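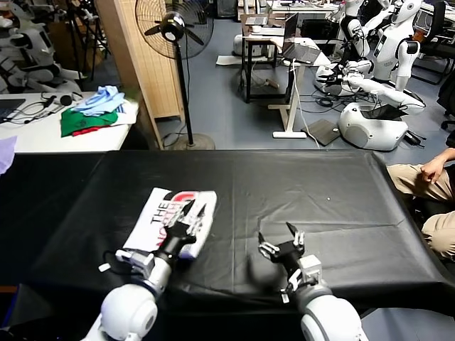

桌上叠着的白T恤，黑布桌面

桌游规则讨论区 > Flarura > 规则与勘误
主题：溢流结算与终局触发的先后顺序（第二版规则书第15页）

水位线
楼主
第二版规则书第15页写：“任一玩家蓄水达到上限时，溢流立即结算。”同页下方又写：“公共水池耗尽时，完成当前行动后进入终局。”
问题出在同一个行动同时触发两者的情况。我们昨晚四人局的局面如下：A执行“开闸”，从公共水池取走最后三个水方块，蓄水超过上限一个。按第一句，超出的那个立即流向下游玩家B，B的梯田随之满格，可以翻一张作物牌。按第二句，A的行动完成后进终局。争议在于B翻牌算不算A行动的一部分。算的话B多拿一张牌的分，名次就变了。
勘误文件是2018年1月的那份，我查过，没有提到这一条。求出处，不求“我们家都这么玩”。

石埂
2楼
算。“立即”的优先级高于“完成当前行动后”。触发的连锁效果属于触发它的行动，全部解完行动才算完成。同公司的Midari规则书里有明文定义，Clirnach的术语表一直沿用。

旧版玩家甲
3楼
不同意楼上。Midari的术语表是Midari的，Flarura规则书没有写“参见”。而且第一版写的是“溢流在回合结束时结算”，第二版才改成“立即”。改这一个词的原因是旧版会出现整圈循环溢流，和终局没有关系。

水位线
楼主
第一版的终局条文是什么？我手上没有旧版。

旧版玩家甲
5楼
“公共水池耗尽时，本回合为最后一回合。”旧版一回合是全体玩家各行动一次，所以根本没有这个冲突。第二版把终局收紧到当前行动，溢流也提前到当前行动，两个改动撞在一起了。 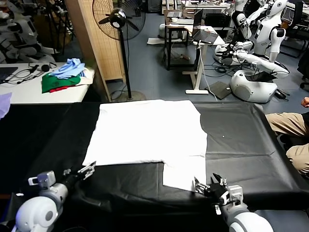 另外旧版水池是40个方块，新版两人局改成30个，三四人局没有动。两人局方块少，触发终局更早，碰上你说的这种情况的机会比四人局多。我开过的两人局里遇到过两次，都是靠翻牌那一下决定的胜负，所以当时就按旧版思路约定B不翻牌。

石埂
6楼
“按旧版思路约定”不构成依据。旧版思路是回合结束时结算，照那个思路B照样翻牌，因为旧版的最后一回合也要走到回合结束。你的约定和两版都不一致。

旧版玩家甲
7楼
旧版回合结束的溢流在计分之前，这点我承认。但旧版最后一回合里B还有自己的行动，可以应对。新版B没有行动了，白拿一张牌。

石埂
8楼
白拿不白拿是平衡问题，楼主问的是条文。条文上“翻作物牌”有没有“可以”二字？有的话还要多讨论一层：可选效果是否随连锁强制解完。

水位线
楼主
原文：“梯田满格时，该玩家可以翻开一张作物牌。”有“可以”。位置在第11页作物一节，不在溢流那一节。

梯田测量员
10楼
补一个材料。英文版这里是“may immediately reveal”，中文版漏了“immediately”。漏译对这个问题是有影响的：中文读者看到溢流是“立即”，翻牌不是“立即”，就会推断翻牌可以推迟到自己的行动，而终局之后没有自己的行动，于是不翻。英文读者两处都是立即，不会产生这个推断。

旧版玩家甲
11楼
英文版哪一次印刷？我的英文版第一次印刷没有immediately。

梯田测量员
12楼
第二版英文，盒底有Bustos扩展兼容标记的那一批。没有标记的我没见过实物。
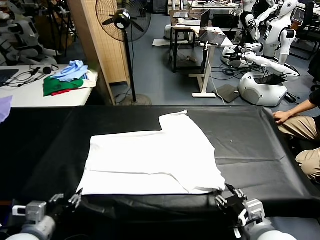

Bustos扩展本身也能作旁证。扩展里的“泄洪道”板块写着：“因溢流获得水方块的玩家，在该行动完成前结算其梯田效果。”扩展只是给溢流加了一条新路径，没有声明修改基础规则的时序。如果基础规则里梯田效果在行动完成后才结算，这块板块就必须写明是例外，它没有写。

旧版玩家甲
13楼
反过来读也成立。如果基础规则已经如此，板块上就没有必要重复这一句。写了恰恰说明基础规则不是这样。

石埂
14楼
Clirnach的板块文字大量重复基础规则，“水车”“集水坑”两块都是全文照抄。用“写了就是例外”去读这家公司的配件，一半的板块都会读出矛盾来。

静水深流
15楼
插一句实际裁定。七月我们城市联赛出现过一样的局面，三人局，裁判判翻牌有效，终局在翻牌之后。申诉方的理由和3楼相同，没有被接受。裁判引用的是起始玩家参考卡背面的流程图，图上箭头从“溢流”回到“行动”框内，再从“行动”框出来接“检查水池”。

旧版玩家甲
16楼
参考卡背面有流程图？我的背面是作物计分表。

静水深流
17楼
起始玩家那张，比别的参考卡大一号。计分表在每人一张的小卡上。

旧版玩家甲
18楼
找到了，压在收纳槽下面。箭头确实在框内。那么时序上我接受“溢流在行动内”。但框里只写了“溢流”，没有写“梯田满格”。

水位线
楼主
刚收到回信。我之前给Clirnach客服发过邮件，转到了设计师Trinidad Figueroa那里，答复译文如下：
“溢流以及由溢流引起的梯田效果都属于当前行动。下游玩家若选择翻牌，应在检查公共水池之前翻开。若作物牌又使水方块返回公共水池，则水池视为未耗尽，游戏继续。”
最后一句比我问的多了一层，我们之前没有考虑过。

石埂
20楼
最后一句影响很大。“莲藕”和“慈姑”翻开时都要退一个水方块回池。也就是说B可以靠翻牌阻止终局。

旧版玩家甲
21楼
这就更有问题了。A规划好的终局可以被下游一张暗牌取消，A没有办法预知。第二版收紧终局的目的是让触发者承担判断，现在判断的信息是不完整的。邮件答复我会照着玩，但我不认为这是原设计的意图，更像是被问到之后推导出来的结果。

梯田测量员
22楼
设计师本人推导的结果也是裁定。信息不完整这点可以反驳：B的作物牌虽然是暗的，牌背有水生或旱生标记，退水的只在水生里。A取水之前看一眼下游牌背就能估算风险。

旧版玩家甲
23楼
估算风险和确定终局是两种游戏。保留意见。

静水深流
24楼
建议楼主整理后置顶，联赛群里还有人在问。邮件原文也请贴一份，裁判需要看原文。

水位线
楼主
整理如下，英文原文我另开一帖。

1. 玩家执行行动，取水或放水，先把方块放到自己的蓄水区。
2. 蓄水超过上限时立即溢流，超出部分给下游玩家。下游玩家也超过上限时继续向下，直到无人超过或流入河道。
3. 因溢流而梯田满格的玩家，从离当前玩家最近的下游开始，依次决定是否翻开一张作物牌。翻牌效果当场结算。
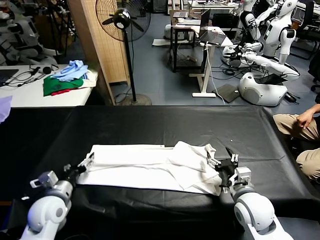 4. 翻牌引起新的溢流时，回到第2步。同一块梯田在一个行动内只能触发一次。
5. 以上全部结算后行动完成，此时检查公共水池。水池为空则进入终局，有方块则轮到下一位玩家。
6. 使用Bustos扩展时，泄洪道按其文字执行，时序与第3步一致。

石埂
26楼
第4条“同一块梯田只能触发一次”出处？邮件里没有。

水位线
楼主
第12页边栏，“每个行动中每块梯田至多翻开一张”。

石埂
28楼
确认，有这一句。没有异议了。

旧版玩家甲
29楼
第3条“依次决定”的顺序，规则书写的是顺时针，下游方向是由河道板块决定的，两者不一定相同。用了反向河道的时候按哪个？

梯田测量员
30楼
规则书顺时针那句在“同时选择”一节，溢流是逐个到达的，不是同时。按下游。

旧版玩家甲
31楼
一次溢流分到支流两侧时就是同时到达。第19号河道板块，图上两个出口。

水位线
楼主
这个邮件里没有问。我再写一封，第3条先标为待定。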